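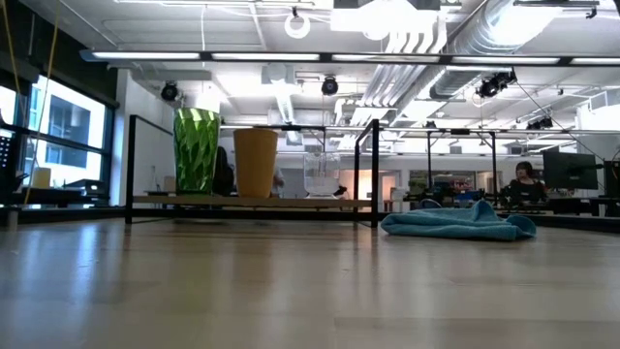 4. Placing and levelling a freestanding shelf unit

This section covers the Vesenik low shelf and the Vesenik tall shelf. Both are supplied with a metal frame, a shelf board, four adjustable feet and one wall strap. Read the whole section before moving the unit into position. If the frame has not been assembled, return to Section 3.

4.1 Before you start

You will need:
A spirit level, at least 30 cm long
The open-ended spanner from hardware bag B
A tape measure
A pencil
A soft cloth
Felt pads, if the unit will stand on timber, laminate or stone

Clear the shelf board completely. Levelling with items on the board gives a false reading and can mark the surface underneath.

CAUTION: Do not lift the unit by the shelf board. Hold the frame at both ends. The tall shelf must be lifted by two adults.

4.2 Choosing a position

1. Measure the space. Allow 5 cm of clearance on each side so that the feet can be reached with the spanner.

2. Check for heating vents, radiators and portable heaters. Keep the unit at least 700 mm from any heat source. Timber boards dry out and cup if they are heated from one side.

3. Check for direct sun. Oiled boards change colour with exposure, and objects left in one place will leave a lighter patch. Move items every few weeks during the first season.

4. Mark the position of each foot lightly in pencil. On a polished or waxed surface, use low-tack tape.

Note: The low shelf may be used on the floor, a sideboard or a table. The tall shelf is for floor use only.

4.3 Fitting the feet

1. Lay the unit on its back on a folded blanket.

2. Screw each foot clockwise into the threaded insert until it stops. Do not use the spanner at this stage.

3. Back each foot out by two full turns. This leaves travel in both directions for levelling.

4. Wipe the base of each foot and apply a felt pad. Press and hold for 30 seconds.

5. Stand the unit upright on its marks. Lift it into place. Dragging will shear the pads off.

If a threaded insert turns with the foot, stop and see 4.7.

4.4 Levelling

1. Place the spirit level along the centre of the shelf board, parallel to the long edge.

2. Turn the feet at the low end anti-clockwise, a quarter turn at a time, until the bubble is centred.

3. Turn the level through 90 degrees and repeat from front to back.

4. Press down on each corner in turn. If the unit rocks, extend the foot diagonally opposite the corner that drops.

5. Repeat steps 1 to 4 until there is no movement.

6. Hold each foot still and tighten its lock nut against the frame with the spanner. Finger-tight plus a quarter turn is enough.

CAUTION: Do not extend any foot beyond the red line on the thread. If the surface is too uneven, use the Mumirar packing shims (sold separately) under the foot.

Recheck the level after two weeks. New carpet and cork flooring compress under load and the reading will change.

4.5 Fixing to the wall

The wall strap must be fitted to every tall shelf. It is optional for the low shelf, but should be used in homes with small children or in areas subject to earth tremors.

1. Locate a stud behind the unit. Do not rely on plasterboard alone.

2. Hold the strap level with the upper hole in the rear upright and mark the wall.

3. Drill a pilot hole and fix the strap with the long screw from hardware bag C.

4. Attach the free end to the frame with the short machine screw. Take up the slack, but do not pull the frame out of level.

For masonry walls, use a plug and screw suited to the wall material. These are not supplied.

WARNING: Check for electrical cables and water pipes before drilling.

4.6 Loading the shelf

1. Place the heaviest items first, close to the uprights.

2. Spread the remaining load evenly along the board. A single load at mid-span produces the most sag.

3. Keep the base of every item fully on the board.

4. Put a saucer or liner under anything that holds water. Unglazed pottery can sweat through the base even when it does not leak.

Do not stand or sit on the unit. Load limits for each model are printed on the label under the board.

4.7 Faults

Unit rocks after levelling
Lock nuts are loose, or a felt pad has folded over. Replace the pad and repeat 4.4.

Insert turns with the foot
The insert has lost its grip. Do not glue it. Order repair kit Lorente 2 from Jotemach Spare Parts and quote the batch code on the label.

Board sags at the centre
Remove the load and turn the board over. If the sag returns, the load is too great for the board.

Creaking when loaded
Frame bolts have settled. Retighten them in the order given in Section 3.

Section 4 revised 12/07/2024. Technical content: Carleen Nepia. Checked: Saron Demissie.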